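Covering a Balsa Glider in Tissue: speaker notes
Clernside Model Flyers, indoor evening, Apr 10, 2018

Opening (2 minutes, no more)

Welcome everyone. Hold up the Pukulis before saying a word. Let them look at it, and let the light come through the wing. Then say it: this is tissue and dope, and it weighs less than the lunch I had in my bag.

Say why I love this part of the build. Plenty of people enjoy cutting ribs and dread the covering. I was the same for years! I ruined my first wing so badly in February that I stripped it and started again, and the second one is the wing they're looking at now.

Ask for hands: who has covered with tissue before? Who has only used iron-on film? Adjust the pace from there.

The model

The Pukulis is a 24 inch towline glider from the Brollano plan. Open structure, 23 ribs counting the tip pieces, simple tail. It's a great first tissue job because the curves are gentle and there's no cowl to fuss over.

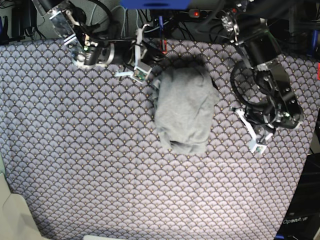 Getting the frame ready

Sand more than you think you need to. Run a fingertip along every rib – if you can feel a bump now, you'll see it later through the tissue. Pass the spare wing panel around so people can try it.

Two thin coats of dope on every edge the tissue will touch. Sand lightly between them. Remind them to open a window.

Grain and cutting

Do the tear test live. Tear one scrap each way. It rips clean and straight along the grain and goes ragged across it. Grain runs along the span, tip to root. Cut every panel oversize by a good finger width, and use a fresh blade.

(If somebody asks about colored tissue: yes, go for it, but try a scrap first. My red one bled onto the white.)

Putting it on

Bottom of the wing first. Lay the panel down, tack the middle of the root, then the middle of the tip, and work out toward the corners. Brush thinner through the tissue to soften the dope underneath. Gentle pull, little and often. Small wrinkles are fine at this stage, so don't chase them.
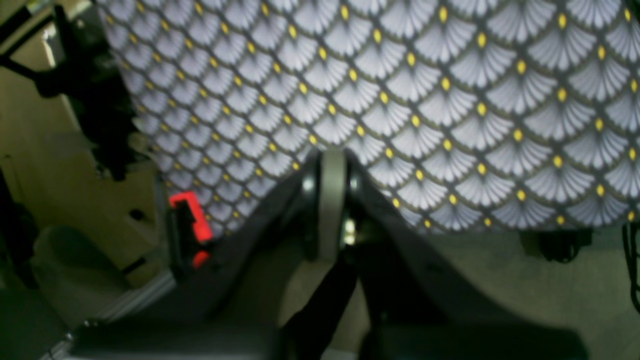 The big ones do need fixing before the dope sets, so lift that edge with a bit more thinner and lay it again. Tips get little slits so the tissue lies down around the curve. I'll do one tip slowly, then do the other at normal speed.

Shrinking

Everyone's favorite! Fine mist of water, pin the wing to the board with small blocks under it, and leave it alone for over 6 hours. I go to bed. Don't lift it early to peek – I got a lovely warp that way on the Barreto.

Then thinned dope, pinned down again while it dries.

Questions, then anyone who wants to can come up and cover a tail panel. Spare tissue is in the flat folder, brushes in the jar. Bring the thinner home this time.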